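Small Business Corner > Motivation and Planning > Is anyone getting anything out of quarterly goal retreats?

Page 1 of 1

ledgerbird
Posted 7 April 2023

My boss wants to send me to a one-day goal-setting workshop put on by an outfit called Clalier. It costs 500 bucks a head, lunch included, and the flyer promises I will leave with a "personal north star." I do payables. My north star is the 30-day net.

Has anyone been to one of these, theirs or somebody else's? Did you do anything different on the Monday after?

mossyoke
Senior Member

I did the Clalier one two summers ago. Lunch was a wrap. You write down five things you want, then cross out four of them, then a man with a headset asks how that felt. It felt like I'd crossed out four things.

To be fair, the one I kept was "stop answering email after supper," and I've mostly kept it. Whether that's worth the fee depends on whose money it is.

halfpintplanner

I'm going to be the unpopular one and say I love these. I've been to three and I'd go again tomorrow! The point is getting a whole day where you aren't allowed to look at the phone and have to think about what you're doing with yourself. I came out of the first one and finally set up my Saturday bookkeeping thing, and that's been paying for the car (an old Saab, so it needs paying for constantly).

ledgerbird

Would you have set it up anyway, though?

halfpintplanner

Maybe. I'd been going to for six years, so you tell me.

brine_and_ballast

A day without a phone is available at any lake for the price of gas.

I run a small shop and we tried the group version. Everyone put a word for the year on the wall. I got "courage" from the kid who restocks, and "parking" from our driver. Parking got fixed by July. Draw your own conclusions about courage.

mossyoke
Senior Member

"Parking" is the best word for the year I've ever heard and I'm stealing it.

quietquarter

Can I push back on the lake comment? Some of us have kids, or a mother downstairs, and a day at the lake doesn't happen unless somebody else has paid for it and put it on a calendar. A workshop is a permission slip. It's a pricey one, I agree. But if the company is paying, take the slip.

What I wouldn't do is the follow-up coaching. Mine was 60 dollars a call and the coach mostly read my own worksheet back to me in a warmer voice.

brine_and_ballast

Fair enough on the permission slip. I withdraw the lake, but I'm standing by the gas.

tallowstreet

Skip the workshop and get the Watano planner. One page a week, three lines a day, no quotes from anyone. I've been using it long enough that my old ones fill a shelf.

My only rule is that a goal has to start with a verb you could do before lunch. "Be more confident" isn't allowed. "Call the guy about the lease" is.

halfpintplanner

I have a Watano! I used it through the second week of January. Lovely paper.

ledgerbird

Update, for those following my journey. I asked if I could put the money toward an Excel course instead. Boss said the training budget has 3,000 left in it and it's all marked "growth," and Excel is apparently "skills." So I'm going on the Skalloten trip with the rest of them. Skalloten being the conference center out by the interstate with the carpet.

mossyoke
Senior Member

Oh, the carpet. Sit near the front, you see less of it.

Bring one real problem from work and use every exercise on that. They'll say to dream bigger, so nod. I got our approval routing redone on the back of something called a Values Flower.

quietquarter

Seconding that. And write down what you decided before you get in the car. By the time I was home I remembered the wrap and nothing else.

weldon_flats

Long-time reader. I think you're all too hard on it. Our bench team went last fall and the only thing that stuck was "clear the surface, then pick one job." Sounds like a fridge magnet. I still do it every morning and I like my mornings better. 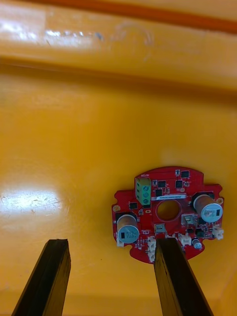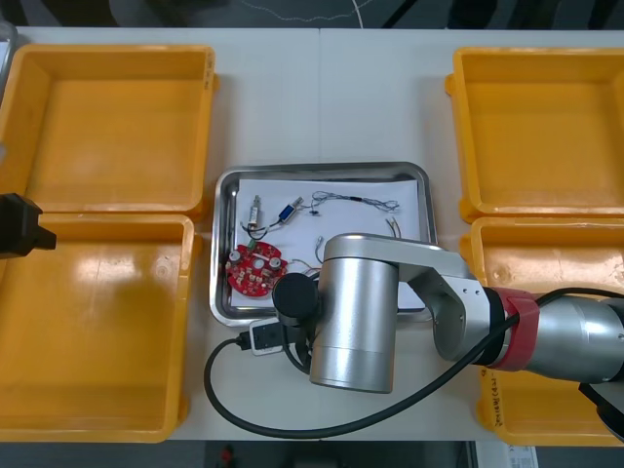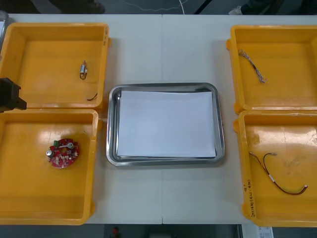 Yellow trays in all three, for anybody who organizes by color.

Related threads in Motivation and Planning

Vision boards: cork or foam?
My accountability partner has stopped calling me back
Getting up at 5, week one (locked)
Word of the year, post yours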